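How to get your first gold time trial in Brorkton

Time trials are my favourite thing in Brorkton by miles, and they're the part most new players skip! You get an empty track, a ghost car to chase and as many goes as you like. I'll use Lindow for this guide, as it's open from the start and has a bit of everything in it.

Pick the Wogan hatchback. It costs 1,000 credits and it's slower on the straights than the flashy stuff, but it turns in beautifully and forgives a clumsy brake. Leave the tuning alone for now.
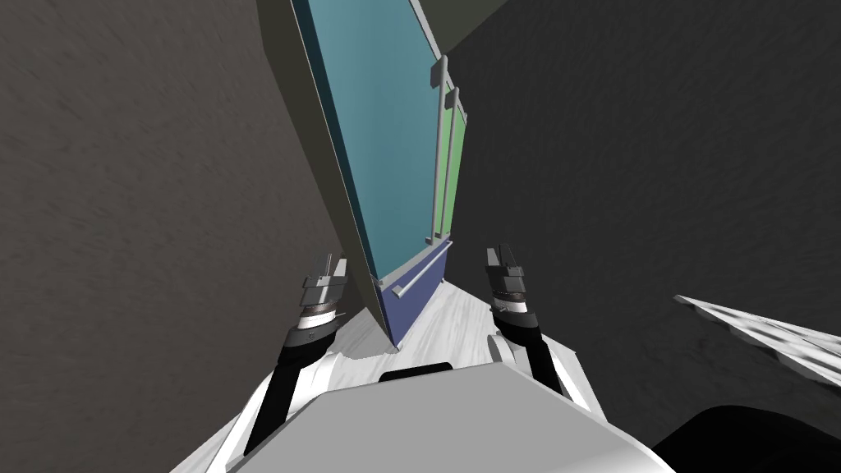

Step 1: Sort out your settings

Turn the racing line off but keep the braking markers on. The line makes you stare at the tarmac just ahead of the bonnet, and you want your eyes up the road. Set steering sensitivity one notch below the default if you're on a pad. Wheel users can leave it as it is.

Then do three laps without caring about the clock. Look for things you can brake by: the orange hoarding, the end of the pit wall, the bridge shadow (it never moves, lovely thing).

Step 2: Get through the underpass

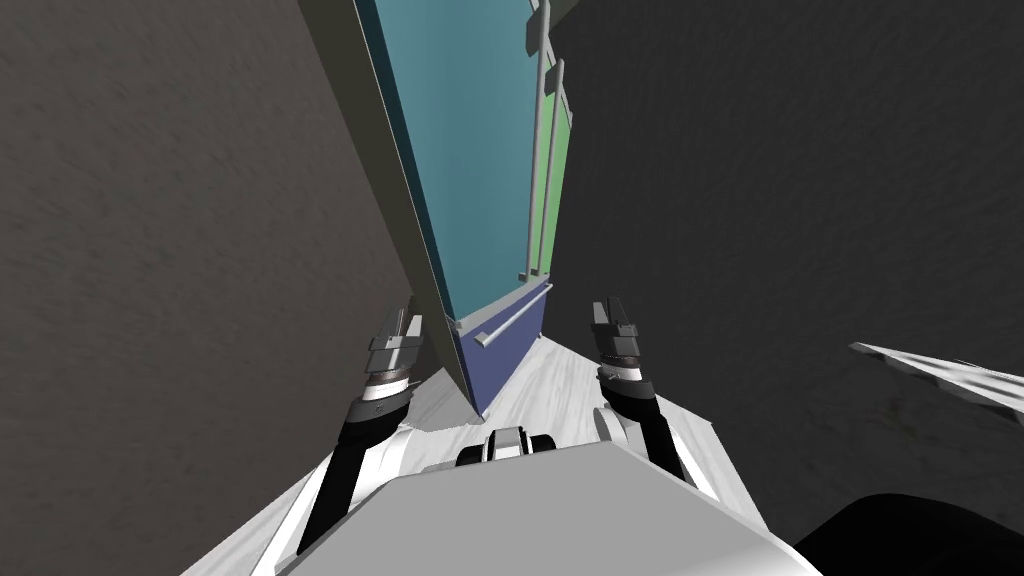 The underpass is where most golds are lost, and it's all down to placing the car before you go in. Brake at the 300 metre board, drop to third and be straight by the time you reach the kerb. Once you're inside there's no room to fix anything. Think of that tall cabinet in its narrow gap, dark grey wall on either side — you have to line up with the opening from well back. Keep the throttle steady and let the car run out to the right as the road opens up.

Step 3: Set up your ghost

Chase your own best lap first. The gold ghost is so quick that it vanishes by the second corner, and then you've learnt nothing from it.

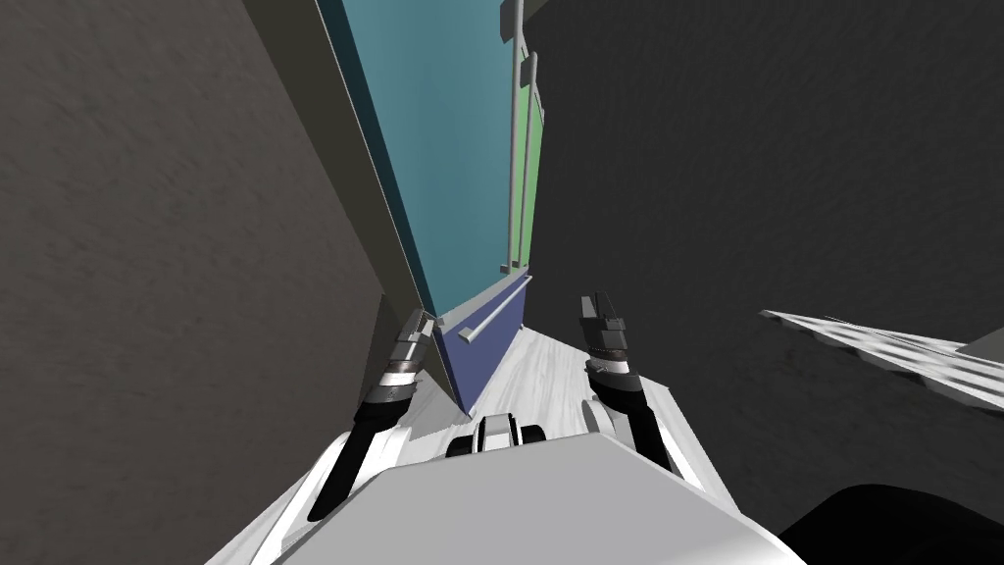 Ghost colour matters more than you'd think, especially on the Lindow night layout. The default is a smoky silver that melts into the road. Go for something like the teal on the big upper door, a muted blue-green that's still easy to pick out beside all that dark grey. Then set the ghost to fade when you get close, so it doesn't hide the apex from you.

Step 4: String the lap together

Work in sectors. Restart if the first is poor, but once it's green, finish the lap whatever happens. You need practice at the last chicane with your heart thumping! Gold pays 1,625 points, enough to open Clollgate, a gorgeous hill climb.

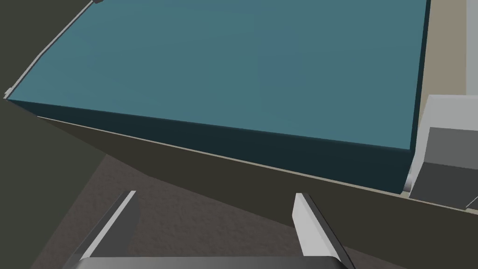

One reader wrote in to say that they'd been stuck on silver until they started braking earlier for the chicane and getting on the power sooner. I tried it on the night layout and took a chunk off my own best, so do give it a go. Short-shift into fourth on the way out if the back end feels twitchy.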